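What Happens at a Robot Open Day?
For readers aged 7 to 11
Updated 09/08/2020

Each January the Wultell workshop in Sturkasau opens its doors to families. It is a chance to see how people teach a robot to do ordinary jobs, like picking up a drink can or closing an oven door. If you are going for the first time, this page tells you what to expect.

Signing in

You get a sticker at the front desk with a colour on it. The colour tells you which group you are in. Each group has 24 people, including the grown-ups. Bags go on the shelves by the door. You can keep your water bottle.

The practice kitchen

The first stop is the practice kitchen. It is not a real kitchen. It is a simulation, which means it is made by a computer, a bit like the world in a video game. The robot in it is made by the computer too. The team at Wultell calls this one Flitov.

Why practise on a computer? A robot that is still learning makes a lot of mistakes. It bumps into things and drops them. In a simulation nothing gets broken, and the whole kitchen can be put back the way it was by pressing a key. The computer can also run all night while everyone is at home asleep.

The big screen shows what the computer has drawn. Some of the views take in the tabletop, and others are so close up that it is hard to work out what you are looking at. The robot has to learn from both sorts. 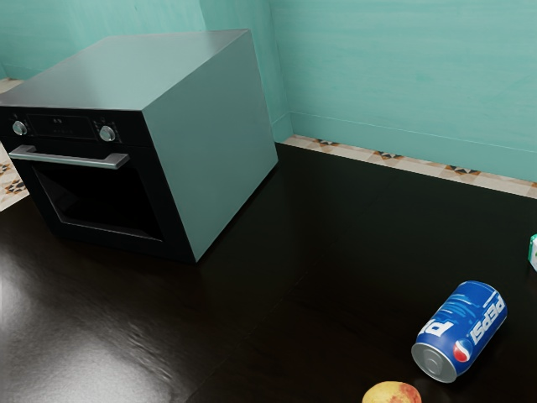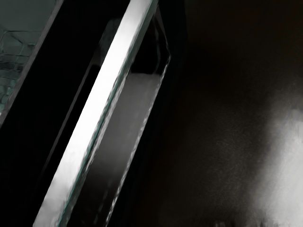

Two views from the practice kitchen, both drawn by the computer.

Your group will watch one job from start to finish. Each go at a job is called a trial. Before the last open day, Flitov had done 3,586 trials, and 2,295 of them were marked as a success. The rest were marked as a miss. The misses are kept as well, so the team can look at them and find out what went wrong.

How does a robot know what to do?

A robot does not see the way you do. A picture reaches it as a long list of numbers. Each number says how bright or what colour one tiny dot is. A computer program looks for patterns in the numbers. After many trials it gets better at matching a pattern to a movement, such as "move left a little" or "close the fingers".

Shiny things can be hard. Light bounces off them and makes white patches, and the patches move when the view moves. Dark things can be hard too. It is not easy to tell where a black object stops and a black shadow starts. You may have the same trouble when you look for a black sock in a dark drawer.

Your turn

The second stop is the Eskildsen table, where you can drive a small arm yourself using 2 levers. One lever moves the arm and the other opens and closes the fingers. You will be asked to pick up a foam block and put it in a tray. Most people find it harder than it looks. Take it slowly and watch the fingers, not the levers.

Rules for the day

Stay behind the yellow line when an arm is moving.
Only one driver at a time.
Tie back long hair at the Eskildsen table.
If you hear the buzzer, let go of the levers and step back.

Words to know

Simulation: a pretend place or event made by a computer.
Trial: one go at a job.
Gripper: the part of a robot that holds things.
Program: a set of instructions for a computer.

Try it at home

Ask a grown-up to sit at a table with their eyes closed. Put a plastic cup in front of them. Now tell them how to pick it up, using only the words left, right, forward, back, up, down, open and close. Swap places when they have got it.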